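Brush the Mattress Before You Make the Bed

Most advice about keeping a bedroom clean stops at the sheets. Wash them often, wash them hot, change the pillowcases more than you think you need to. I agree with all of it. What I don't understand is why the mattress itself gets left out. People who wouldn't put a clean plate down on a crumby counter will pull a fresh sheet over a surface they haven't looked at since it was delivered.

I think a bare mattress should be brushed every time the bed is stripped. I mean a plain hand brush and a dustpan, the kind sold for kitchen floors, kept for this one job.

My reasons start with the way mattresses are made now. Older ones were close to flat, with buttons here and there. The newer ones are quilted all over, and every line of stitching is a small ditch. Sand gets into it, and so do toast crumbs and the gray fluff that comes off socks. Lay your hand flat on the puffy parts and you will feel nothing, which is how you can own one for years and believe it is clean. Run a fingertip along a seam and you may change your mind.
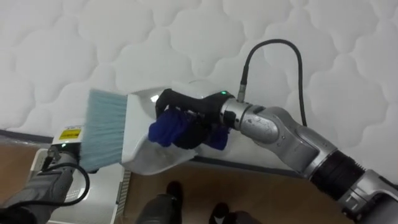 A vacuum cleaner is the usual answer, and I used one for a long time. I still get it out once a season, in June and so on. But for a weekly job it has problems. Mine is a Horkska upright, a good machine on carpet, with an upholstery head that is too wide for the seams. It glides over the puffs and leaves the ditches alone. The narrow nozzle does get in there, but you have to trace every line of stitching with it, and on a big bed that takes long enough that I started skipping it. A job you skip is worse than a job you do with a lesser tool.

The brush goes down into the seams because it is made of hundreds of separate soft tips. You work from the head of the bed to the foot in short strokes, keeping the pan close. It takes me 3 minutes on a double. I timed it because my brother-in-law, Krešimir Jurić, told me I was exaggerating, and he has not brought it up again.

He does have a better objection, though, and I should be fair to it. He says a brush only moves dirt around and throws the fine dust into the air, where you breathe it. There is some truth in that. If you flick the brush the way you would sweep a porch, you will get a cloud. Short, slow strokes toward the pan raise much less. I also open the window first. And I make no claims about mites or allergies. If you have a medical reason to worry about dust, listen to your doctor and ignore me. I am talking about crumbs, grit, hair and lint.

The other thing that needs saying is that the brush must be a bed brush and nothing else. It can't be the one from under the sink. I bought a separate set at Poon, our hardware store, and wrote BED on the handle in marker, and it lives on the closet shelf. Soft bristles matter. Stiff ones catch on the stitching and will fuzz the cover over time. A pan with a rubber lip is worth looking for as well, as the lip bends a little to meet a soft surface and a hard plastic edge leaves a gap. Wash both with dish soap now and then and let them dry all the way before they go near the bed again.

There is a second half to this habit, and it gets done even less often than the first. Clear the bed completely before you start. A stripped mattress is the largest empty surface in most apartments, and empty surfaces fill up. You pull off the sheets, and while they're in the washer the bed turns into a table. Whatever came out of your pockets goes on it, then a cup, then a folded cloth you meant to carry to another room. 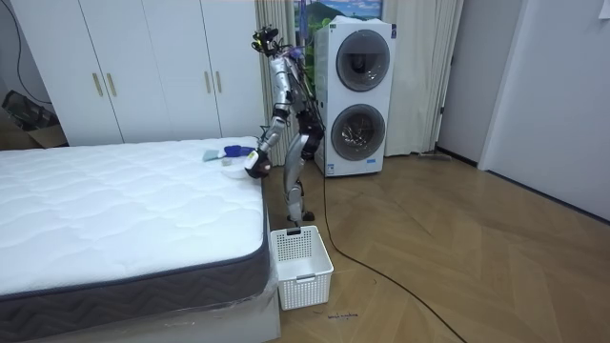
I do this as much as anybody. Our laundry is a few steps from where we sleep, and the path between the two runs right past the corner of the bed, so that corner catches everything. A bowl will sit there through an entire wash cycle. Then the cycle ends, the clean sheets come out, and I'm moving objects with one hand and holding a fitted sheet in the other. By then I have lost interest in brushing anything.

So the order matters. Strip the bed and start the wash. Next, put away whatever has landed on the mattress, all of it, to where it really belongs and not onto the nightstand. Then brush. The mattress can stand bare for the rest of the cycle, and I think it should, with the window open. I have never liked making a bed the minute it has been unmade.

Some people will say a mattress protector solves all this. We have one, a Plullilau, and I'd recommend having something. But a protector is a cover, and grit works its way in at the sides, mostly near the foot where the elastic rides up. It makes the job smaller. It doesn't end it. I still find a line of lint down the side where the cover has shifted.

The companies are happy to sell you a more complicated answer. I have seen the Moledmont mattress cleaner, a handheld thing with a light in it, priced at 303 dollars before tax. I'm sure it does something. A mattress can easily cost 1000 dollars, so I see why a person would want to protect it with a machine that looks serious. But you could buy a great many brushes for about 300 dollars, and I doubt the machine would be out of its box every week by the end of the year. The brush doesn't need charging and it hangs on a nail.
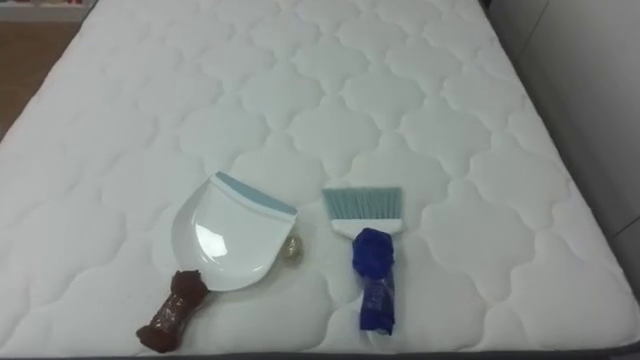 What to do along the edges

The top gets most of the attention, but the border is where I'd finish. Where the quilting turns down into the side panel, there is usually a seam or a strip of piping, and it holds lint very well. Hold the pan against the side, just under the piping, and brush downward into it. Go the whole way around if the bed isn't against a wall. If it is, pull it out every second or third time.

Do the floor last. Some of what you brush off the sides will miss the pan, and there is no point in sweeping under the bed twice. Then empty the pan into the kitchen trash, put the set back on its shelf, and leave the mattress alone until the sheets are dry.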